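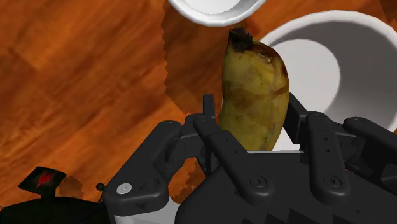 Workshop notebook, Cultlow shared workshop
Entry: 28th August
Project: Clutetti hand, simulation stage
Entered by: Concetta Marras

Purpose of the session

To check the grasp settings for the four-fingered hand in the simulator before any further parts are printed. The mango was used as the main test object. Its skin is mottled and its shape leans off centre, and the earlier settings were tuned on a plain cylinder only.

Settings

The physics step rate was left at 2000 per second for the first group of runs and raised to 3000 for the second. Finger stiffness was unchanged from the January build. The friction value for fruit was taken from the Hemar table, second column. Members should note that the first column is for rubber on painted metal and was copied into the project file by mistake last time.

Observations

1. At the lower step rate the mango crept downward through the fingers during a long hold. The log shows slow movement from the start of the hold, with no single slip.

2. At the higher rate the creep was much reduced. Run time increased accordingly, and the workshop computer should not be booked for other work while a full batch is in progress.

3. The contact report lists the outer finger as touching late in most runs. I have not decided whether this is a fault in the closing order or a wrong joint offset. The offset in the file does not match the one written on the inside cover of this book.

4. The shadow on the tabletop has a stepped edge. This is a rendering matter and has no bearing on contact. The shadow setting may stay low until pictures are needed for the members' evening.

Room layout

The dining room layout from the Sastry file was loaded for all runs. The table carries white kitchenware and a pear, and these are to stay where they are so that results can be compared between sessions. The two-finger gripper remains in the project for comparison – its files are in the same folder and should not be renamed.

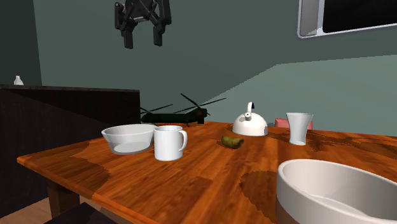
Dining room layout, with the two-finger gripper over the table.

The kettle is the next object to be tried. The handle arches over the top, and the approach will need to be planned from above. The mug can wait, as its collision shape is still a solid block and the handle cannot be hooked until that is redone.

Faults and corrections

Run 3040 stopped early with a joint limit error and has been excluded. The log was kept. On reading it again I found that the limit had been entered in degrees where the file expects radians. This has been corrected in the working copy but not in the shared one, pending a second check by another member.

Actions

– Measure the outer finger offset on the printed part and enter the figure in both places.
– Repeat the long hold at the higher step rate with the corrected joint limit.
– Redo the collision shape for the mug.
– Order 2 spare tendon reels for the printed hand. The present one is fraying at the guide.

Printing of the new palm is on hold until the repeat runs have been entered here and initialled.

C.M.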